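**Sernar Helpdesk 3.2: ticket routing by department (discussion)**

Posted 1/14/19 by **release-desk**

Version 3.2 of the Sernar Helpdesk plugin is now available to all licence holders. Tickets may be assigned to a department when they are opened, and each department may have its own opening hours, reply templates and list of agents. Sites which do not wish to use departments need take no action. Please use this thread for questions about the routing feature only. Billing matters should be sent through the account page.

---

**grillton_it**

We installed the update on our test site at Grillton and have two points to raise.

The first concerns existing tickets. We hold 3252 closed tickets, and all of them were placed in the default department during the upgrade. Is there a supported way to move them in bulk?

The second concerns notices. When a ticket passes from one department to another, the customer receives a message naming both departments. We would prefer that our customers were not told about internal transfers.

---

**release-desk**

Thank you for your report. Bulk transfer is available from the ticket list: filter by product or tag, select the results and choose "Change department". Large selections should be processed in batches of 600, as many hosts will stop a longer request before it is complete.

The transfer notice can be turned off under Settings, Email, Customer Notices. It is on by default.

---

**Lureck Support Office**

We must disagree with that default. A site which upgrades without reading the notes will begin to send its customers a new kind of message. In our case several went out before the setting was found, and we received replies asking what had gone wrong with the request. A new customer message ought to be off until an administrator turns it on.

---

**snorradottir-web**

Snorradóttir takes the opposite view. Our customers often wait longer after a transfer, and it is right that they should be told. We asked for this notice last April and are pleased to see it included. We would, however, support a change to the wording, which at present reads as though the ticket had been opened in error.

---

**Lureck Support Office**

We have no objection to the notice itself. Our objection is to its being sent without consent from the site owner. The wording is a separate matter, and on that we agree with the previous poster.

---

**release-desk**

Both views have been recorded. The default will remain as it is for sites already on 3.2, so that no setting changes twice. For new installations the setup screen will ask the question directly. Revised wording is in preparation.

The steps for a site upgrading from 3.1 are set out again for ease of reference:

1. Take a full backup of the database and the attachments folder.
2. Turn off outgoing email in the plugin settings.
3. Install the update and open the Departments page once as an administrator.
4. Create the departments and assign agents to each. An agent may belong to more than one.
5. Open a test ticket with an attachment and confirm that it appears in the correct department. 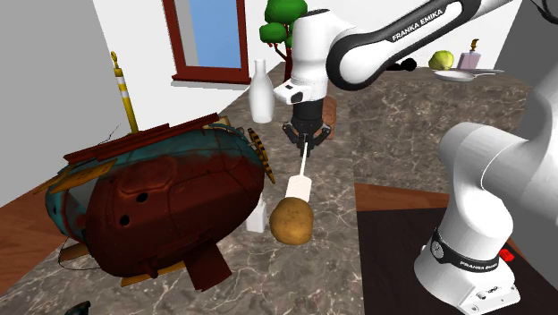

6. Review the customer notices, then turn outgoing email on again.

---

**grillton_it**

Thank you. The bulk transfer was completed on our test site without difficulty. One remark on step 4: an agent who belongs to two departments receives two alerts for a ticket which is transferred between them. Is this intended?

---

**release-desk**

It is not. The fault has been confirmed and will be corrected in the next maintenance release. Until then, the second alert can be stopped in the agent's own profile under "Transfer alerts".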